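Fistmont Backup: automatic file copies for home computers

By the Stelville Software Desk
Updated in April

Fistmont Backup is a small program that copies your files to a second place while you work. It comes from Bellero and runs on Windows and Mac. You pick the folders once, and after that it checks them every 22 minutes and saves anything that has changed.

Files are encrypted on your computer before they leave it. The key is made from a passphrase you choose, and Bellero doesn't keep a copy – if you lose the passphrase, the backup can't be opened. Print the recovery sheet during setup and put it somewhere safe.

The standard plan covers 5 computers and holds 644 GB. Older versions of a file stay available for 18 months, so a document you saved over last winter can still be pulled back. Deleted files follow the same rule.

You can also back up to an external drive, with or without the online copy. The drive has to be formatted before first use, and the program will warn you if it holds anything. Network drives are supported on the Sperling plan only.

The first backup is slow. On an ordinary home connection it can take several days, and you can set a speed limit so that video calls don't suffer. Later backups only send the parts of a file that changed. 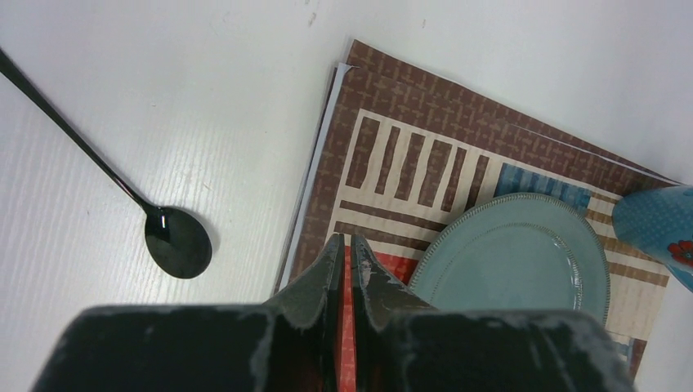 A spoon and a patterned placemat on a white tabletop.

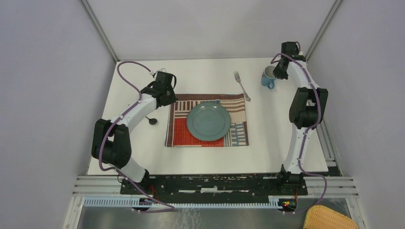 One buyer wrote that restoring a single folder was easy enough, but that the search box only looks at file names – she would have liked it to look inside documents too.

Related items
Sperling Plan for Small Offices
Fistmont Backup: Moving to a New Computer
Bellero Drive Cleaner
Choosing an External Drive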